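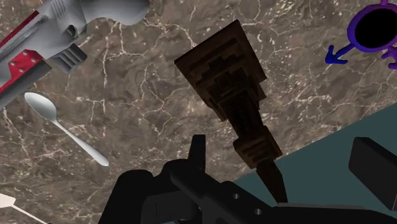
Questions about the Farner grasping result

Why should I care about another simulated arm on another simulated counter?

Maybe you shouldn't. The claim in the Farner report is narrow: a grasp planner called Vlad, trained only on rendered objects, picks the requested item off a cluttered counter more often than the older planner it replaces. We read the report, reran what we could, and wrote these answers for people who've been sent the headline number and nothing else.

What is the headline number?

Out of 150 attempts, Vlad got 119. The old planner got 84 on the same layouts. That's a real gap and we don't dispute it. What we dispute is the word "solved" in the project summary.

What counts as a success?

The item has to leave the counter and stay in the fingers until the arm stops moving. It doesn't have to be held in a useful way. A spoon pinched by the very end of its handle scores the same as one you could stir with. We'd have scored those separately.

Was the clutter hard?

Harder than most. The counter mixes flat things (a spoon, a spatula) with a tall dark brown tower, a round bottle with a gold pump and a purple piece with arrow-shaped ends. Flat items give parallel fingers trouble, and the tower changes width all the way up. Still, the objects are spread along the counter, with bare marble between many of them. Piles weren't tested. 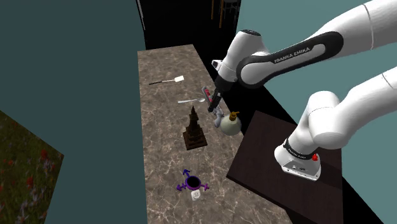 Were the layouts new to the planner?

The layouts, yes. The objects, mostly no. Training used 878 layouts drawn from the same object set as the test, and the report gives that fact one sentence in an appendix. A planner that has met the same tower hundreds of times may have learned that tower — we can't tell from this data whether it learned anything about towers.

Does the choice of simulator matter?

Yes. All runs used Zidiseo with its default contact settings. When we raised the friction slightly, both planners improved, and the old one improved more. The report doesn't include a friction sweep. It should, and it wouldn't take long to run.

What did the wrist view add?

Less than the authors suggest. They credit it for most of the gain, but they never ran Vlad with the room view alone. Our own attempt at that comparison crashed twice and we don't trust the partial numbers enough to print them.

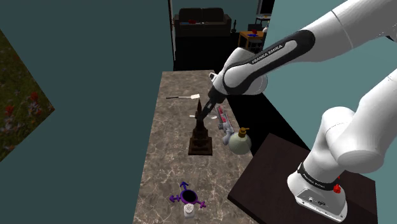 We'd also like to see failures broken down by object. One total hides whether the arm misses a little of everything or misses the spoon nearly every time, and those two problems call for different fixes.

Has any of this been tried on a real arm?

Not in the report. The Fiken follow-up is supposed to cover hardware, and the project page has said "in preparation" since January. Until it's out, treat the result as a comparison between two planners inside one simulator.

Can I rerun it myself?

Mostly. The layouts and scoring script are public, and the trained weights are available on request. Ours took a month to arrive. Set the random seed by hand, as the default changes on every launch.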